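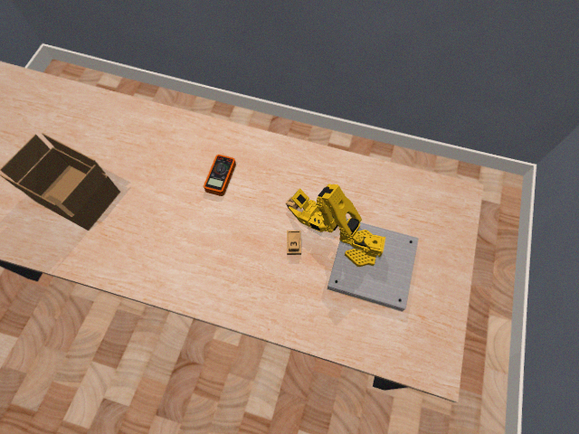

Page last changed: 22 October 2025

Reading time: 2 min

Names on the Map: How a Town Reviewed the Lennox Memorial
Student project report by Giuliana Flores

1. Purpose

The project examined how residents of Sidard responded when the council proposed new wording for the Lennox memorial, a stone honouring the colonial surveyor after whom the town's main road is named. The existing plaque credits him with opening the Gidska valley. It does not mention the people who were moved off the land to do it.

2. Method

I read 100 written submissions lodged with the council in April and coded each for its main request. I also interviewed eight residents, two of whom had made submissions. Interviews were held at the Hodero library and recorded with consent.

3. Results

Of the submissions, 50 asked for a second plaque beside the first. Most of the others wanted the stone left as it is. A smaller group favoured removal – usually to the museum – and a few dealt only with parking near the site.

In the interviews, age was a poor guide to opinion. The strongest defence of the present wording came from the youngest person I spoke to. Several people did not know who Lennox was before the notice went up.

4. Limits

Submissions are self-selected and cannot be read as a poll. My coding allowed one request per letter, and some letters made more than one. I did not have access to the council's closed session notes.

5. Further work

The road name was outside the scope of the review. It came up in every interview and would need its own study – including the cost to businesses of a change of address.

We use cookies to improve your visit. Accept / Manage settings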